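Subject: Re: [sikwood-homes] Repainting the stairwells

On Tuesday evening Refilwe Nel wrote:

> Can someone tell me which white we used on the second floor last time? The sample from Rorivum looks yellow to me. Also, is 4000 enough for both stairwells, or should we wait until July?

Refilwe, the second floor was done in Entili white, matte, two coats. The can in the basement has the shade number on the lid, 2112. I went down and checked this morning.

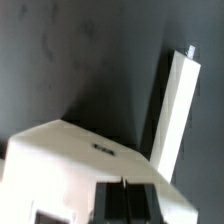
The walls by the mailboxes are a separate question. They were painted before I moved in and I haven't found a receipt. My guess is an older white that has warmed up with age. Light plays a big part too. A matte off-white can look almost pure white on the side that catches the light and a little grayer where it turns away, as on the sloped casing in the photo. I would hold the sample up on the landing at noon and again after dark before ruling it out.

On the money, 4000 covers paint and labor for both stairwells if we leave the ceilings alone. The Istby quote was more than that, but it included the handrails.

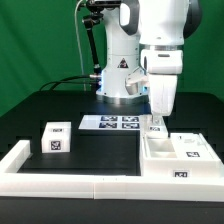
Refilwe has since written back to me off-list that she would leave the handrails out as well, and that she wants the work done before the new doormats go down. I agree on both points.

For the trim I'd like to stay with semi-gloss. Matte marks too easily at bag height, and the corner by the side entrance gets bumped every week. Green was suggested for the front doors at the last meeting. I have no strong view – it would have to be a shade people can live with on a gray day.
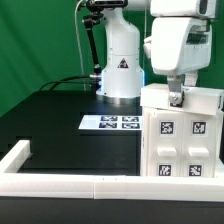
*Bright green behind white and black.*

The painters need the landings clear on both floors. Bikes can go in the yard, and strollers can go in the laundry room as long as the dryer door still opens.

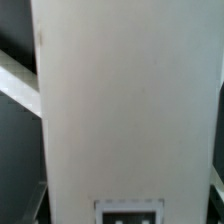 If you have shoe racks outside your door, please take them in the night before. The first coat needs to dry before anyone leans on it, so keep kids and dogs to the middle of the stairs. I'll put a note in the entry once the painters confirm a start time.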